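Hadgu software work package: progress report, July
Prepared for the Hirnard program office by Amrit Ouellet

Status

The package is on schedule except for the planner interface, which has slipped by 15 days. Spending is in line with the approved budget. We aren't asking for any change to scope.

Pose tracking

Most of the period went into the tracking code that turns wide-angle video from the hand-held grippers into a path for each gripper. The old version treated the lens as a simple pinhole and corrected the rest afterwards. Points near the rim came out badly, and the path drifted whenever the useful detail in the room sat off to one side. The new version uses a full fisheye model from the start, with calibration stored per gripper.

Printed square markers now set the origin for each recording. The tracker looks for a marker in the opening stretch, fixes the table position from it and then carries on with ordinary room features. If it loses its place, it waits for a marker or a known view before it writes any more poses. Shelving, brickwork and ceiling beams have all proved good for this. Blank white wall and glossy floor have not.
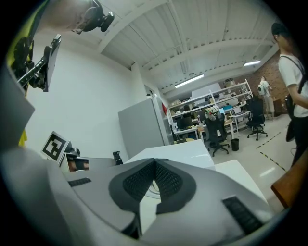

Does the tracker need a marker in view the whole time?

One clear sighting near the start is enough. Later sightings are used to correct drift when they occur, but the recording stays valid without them.

People walking through the room caused trouble in the first build, as the tracker would sometimes lock on to clothing or a bag and report that the gripper had moved. We added a check that drops any group of points whose motion disagrees with the rest. On our test set of 77 recordings, 14 failed before this change for that reason. All 14 now produce a usable path, although two needed a second pass with slower settings.

Time alignment

Video from the grippers and from the head-mounted cameras is recorded on separate clocks. The import tool now lines these up automatically and writes the offset into the log. An operator can override the offset by hand, and the tool keeps both values. This replaces a spreadsheet that three of us were editing at once, which was a poor arrangement.

Household tasks and the planner

The Bririnley planner has been extended from plain pick-and-place to tasks with a door in them. We started with the microwave oven. The planner has to treat the open door as an obstacle, and the space inside the oven is tight for a gripper with a wide housing. Approach paths are now learned from demonstrations and then checked against a simple box model of the oven before they are accepted. 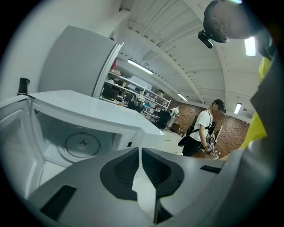 What happens when a learned path fails the box check?

The planner rejects it and tries the next closest demonstration. If none of them passes, it stops and reports the blocked section to the operator. It doesn't try to repair the path itself.

The slip mentioned at the top is in this part of the work. The planner and the tracker used different conventions for the gripper's tip point, and a good deal of the conversion code had to be rewritten once we found the mismatch. The fix is merged. Tests now compare the two conventions on every build.

Tooling

Nurer, our review tool, can play all camera views side by side with the estimated path drawn underneath. Reviewers can mark a section as bad and give a reason from a short list. Loading is still slow for long recordings – we have cut it to 30 seconds for the longest one in the test set, and would like it lower.

Open issues

Finger opening is still estimated from the video alone. The estimate is poor when the dark pads are in shadow, such as inside a cupboard.

Calibration files can be assigned to the wrong gripper if the operator skips the confirmation screen. We will make that screen compulsory.

Next period

Finish the planner interface and hand it over for review. Add drawers and hinged cupboards to the box model. Start work on a better finger estimate. The next call with the program office is on Thursday, and I will bring the revised dates for the interface to it.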